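Can I use vinegar on a marble vanity top?
No. Vinegar, lemon juice and most bathroom sprays etch the polish – even a short contact can leave a dull spot. Use warm water and a mild dish soap.

How often should I reseal?
Once a year for black marble, more often beside a sink.
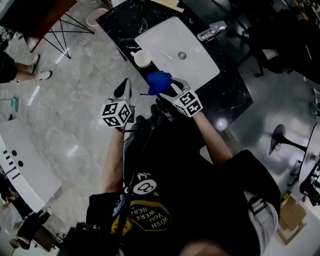
Weronika Szewczyk

Do you sell the sealer separately?
Yes. Ask for Arela, item 502. One bottle covers a standard vanity top twice.

Will it hide scratches?
No, sealer only slows staining. Scratches need repolishing.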